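Oct 5, 2026

So the student loan thing moved again today. I got the email from Pondell while I was standing in line for coffee, and I read it three times before I ordered (the guy behind me was very patient!). They're selling my loan to Givby. Same rate, same balance, new website, new password I'll forget by November.

I pay $253 a month and I have it on autopay, which they say will *not* carry over. I have to set it up again myself, and if I miss the switch I lose the little discount for paying that way. I called to ask when exactly and got bounced between 2 departments, and both of them told me to ask the other one. Lovely.

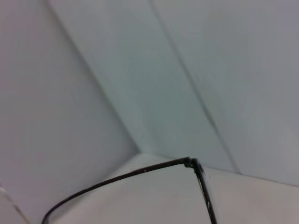

*Black glasses, pale gray surface.*

Anyway, after dinner I sat down and went through the whole folder, old statements and all. I found a letter from Estari, who had the loan before Pondell did, saying I'd overpaid and had $1,260 coming as a credit. I have no memory of that letter. I went back through the Pondell statements looking for it and I can't find it anywhere, so either it got swallowed in the last handoff or I'm reading the columns wrong, and I'm tired enough that it could be either one.

I'm making copies of everything before my Pondell login stops working. Then I'm calling again in the morning, first thing, with the letter in front of me.

Also need to ask the bank on Simões Street if they'd refinance the lot. Probably a worse rate, but at least there's a counter and a person behind it. Bed now, and pay the water bill tomorrow!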